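Motach Essay Project: spring progress report

To: Ladi Okonkwo, Viltus Fund
From: Folasade Ogbonna, project editor
Period covered: January through May

Where we are

I'm very happy to be writing this one. When we last reported, the anthology was a shared folder, a working title and a lot of hope. We now have 12 finished essays out of a planned 20, a second reader for every draft, and a reading series that has outgrown the back room of the Privance bookstore and moved to the front.

You'll remember that the grant was for a book of short personal essays on ordinary subjects: waiting for a bus, borrowing an umbrella, the right way to fold a map. We asked for pieces of the old familiar kind, the sort where a writer starts with a lost button and ends up somewhere near mortality (or at least near lunch). We worried that people would find this quaint. They didn't! The open call brought in 280 submissions, and the reading alone took us well into March.

The open call

The quality was uneven, as it always is, but the good ones were so good that I read them aloud to anyone who stood still. There's a piece on being a bad whistler that I would put next to anything I read in college. Another, on the smell of other people's houses, came in at four times the word limit, and the writer has since cut it down with great patience and made it better at every pass.

We were short on funny essays at first. Most people, when asked to be personal, turn solemn. I added a line to the guidelines saying that jokes were welcome, and the second half of the pile was noticeably lighter. I'd put that line in from the start next time.

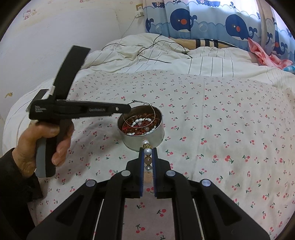 Editing and second readers

Each accepted essay goes through two rounds with me and one with a second reader. The second reader's job is narrow: mark where your attention wandered and leave the commas alone. Writers have been very open to this. A mark in the margin saying "I drifted here" seems to sting less than a paragraph of advice, and it's usually more useful.

The hardest part of the editing has been endings. So many drafts reach their natural stopping place and then go on for another page to explain themselves. I've cut my own introduction twice for the same fault and it still needs a third cut.

Eight essays remain to be finished. Five of those are in second draft. Two are waiting on their writers, both of whom have been in touch and both of whom I trust. The last is a commissioned piece on the subject of drawers, and I haven't seen a word of it yet, though I've had several cheerful messages.

Workshops

The workshops at the Nnaji Library have been the nicest surprise of the year. We planned for 8 sessions and have held them all. The format is simple. Everyone writes for twenty minutes on a small household thing, then reads one paragraph out loud, and the group says what it wants to hear more of. We had retired teachers, a bus mechanic, a pair of sisters who disagreed in public about the same kitchen table, and a high school student who writes sentences I'm jealous of.

The prompt that worked best was "something you keep but never use." It gave us keys to houses long since sold, a dictionary with the letter Q missing, wedding shoes, a tin of odds and ends from a grandmother's dresser. Three of the finished essays in the book began in that one session, and I hadn't expected any.
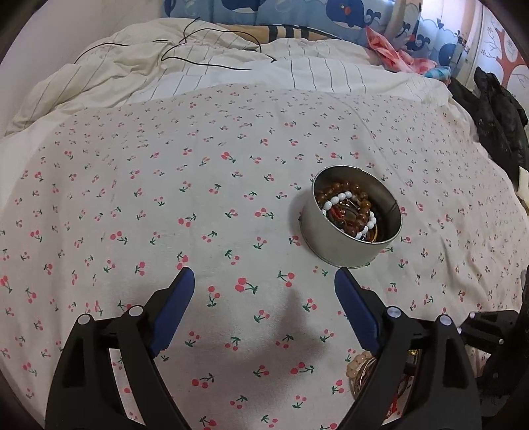
Reading series

Readings are held on the last Friday of the month at 7 p.m. Each evening has three readers and a break long enough for people to talk. We tried a formal question period in February and dropped it; the talk over coffee is livelier. The bookstore has asked us to carry on through the fall, and I've said yes, provided we can find the readers.

One thing I'd like to fix is the sound. People at the back have trouble hearing the quieter readers, and an essay depends so much on tone that a missed half-sentence can lose the whole turn. We've been promised the loan of a microphone for the next date.

Budget

Spending is on plan. Writers are paid $300 per finished essay, on acceptance of the final draft, and every payment due so far has gone out. The printing line hasn't been touched. Workshop supplies came in under what we'd set aside, as the library gave us the room and the pencils, and I'd like your okay to move what's left over into copyediting.

What comes next

The remaining drafts should be settled over the summer. After that comes the running order, which I've been looking forward to since the first day. I have all the titles on index cards and I keep moving the whistling essay. At the moment it sits second to last, just before the one about umbrellas.

I'd love for you to read a few pieces before we talk again. I'll send the whistler, the other people's houses and one of the workshop essays along with the expense sheet.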